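FOR IMMEDIATE RELEASE
2021-12-22

Fukidell toothpaste refill and take-back program goes to all Killus stores after summer trial

Empty tubes in, discount on the next one out. 3,535 tubes collected so far. Mail-in option to follow for people who don't live near a store.

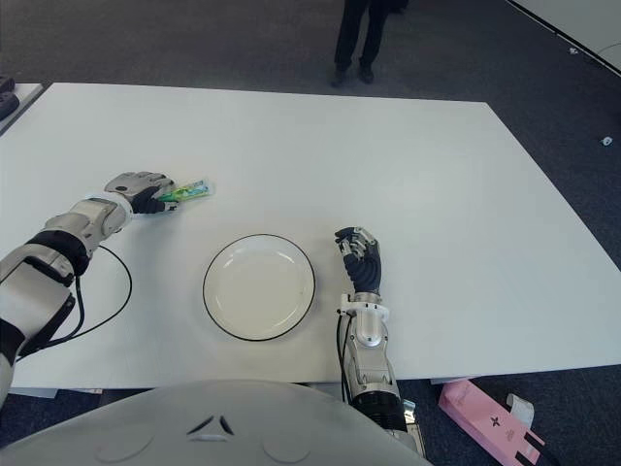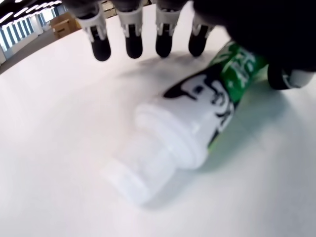
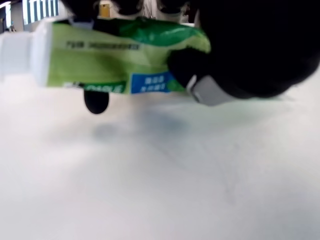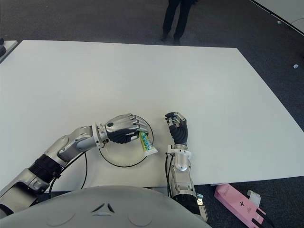 On the white table. The third and fourth pictures show a toothpaste tube.

Fukidell, the oral care maker, and Killus, the drugstore chain, said today that their tube take-back program will run in all 67 Killus stores starting in the new year. Until now it was eight stores only. The trial opened in July and was meant to last through the fall. It's still going, and those eight stores will carry on without a break.

How it works. Bring in an empty toothpaste tube, any brand, any size. Cap on or off, doesn't matter. Drop it in the box by the pharmacy counter, ask for a coupon, get 50 cents off any Fukidell product. One coupon per tube, up to eight tubes per visit. Tubes don't need to be cut open or rinsed, but please squeeze out what you can.

Toothpaste tubes are a headache for town recycling programs. Many are made of layers of plastic and metal stuck together, and a lot of sorting lines just kick them out as trash. Even the newer all-plastic ones look the same as the old ones going by on a belt. So they get thrown away. Fukidell says it gets more mail about this than about flavor, price and whitening put together.

"People were sending us their empties in envelopes," said Ieva Lill, head of packaging at Fukidell. "With notes. Some of them pretty angry notes. We had a drawer full of tubes and no good answer, and that's when we called Killus."

Collected tubes go to Kosteck, a plastics processor, where they are shredded, washed and seperated. The plastic part is pressed into board for shelving and store fixtures. The first shelves made this way are due in two Killus stores in the spring. Caps are handled on their own line and come out as pellets. Leftover paste is washed out at the shredding stage and goes to the plant's water treatment.

From the trial:
— 3,535 tubes returned
— 1,447 coupons handed out, many shoppers didn't ask for one
— well over half of returned tubes were other brands

"The coupon number surprised us," said Darius Rebane, store operations manager at Killus. "We figured the discount was the whole draw. A lot of folks walk in, drop a bag of tubes and walk out. Fine by us. We'll make the coupon sign bigger anyway."

Changes for the full rollout. The box opening will be wider, family-size tubes kept jamming in the old one. Coupons will be good for 90 days instead of 30. Staff will empty boxes twice a week, up from once, after complaints of a strong mint smell near the greeting cards.

Not accepted: toothbrushes, floss containers, mouthwash bottles, denture products, cosmetic tubes. Mouthwash bottles can go in the regular curbside bin in most towns, check with yours. Fukidell says toothbrushes are being looked at for later but there is no date.

A mail-in option is planned for customers more than a half hour drive from a store. Paper mailer, prepaid, holds a dozen standard tubes. Orders will open on the Fukidell website. The company wants mailers to go out full and will ask customers to wait untill they have enough tubes to fill one.

Schools can take part too. Baek, which runs dental health visits for elementary schools, will hand out collection bags during its regular classroom sessions. Schools get shelf board or a planter kit back in return for full bags, their choice.

"Kids are very good at this," said Zane Siliņa, program lead at Baek. "You tell a second grader to bring in the empty tube and there will be an empty tube. Maybe one that wasn't quite empty that morning."

Fukidell is also changing its own tubes. The full adult line moves to a single-plastic tube with a matching cap next year, kids' line after that. Same paste, same price. The new tubes are a bit stiffer and the company suggests rolling from the bottom. Old stock will be sold through, so both kinds will be on shelves for a while. Both can go in the box.

Store list and opening hours: on the Killus website under Services. Boxes will go in over several weeks, so call your store first.

About Fukidell
Fukidell makes toothpaste, mouthwash and floss for adults and children.

About Killus
Killus operates 67 drugstores with full-service pharmacies.

Media contacts
Fukidell: Kuo-hua Lau, press office
Killus: Dzintra Žukauskas, communications
Interviews by phone through Thursday noon, then again after the holidays.

###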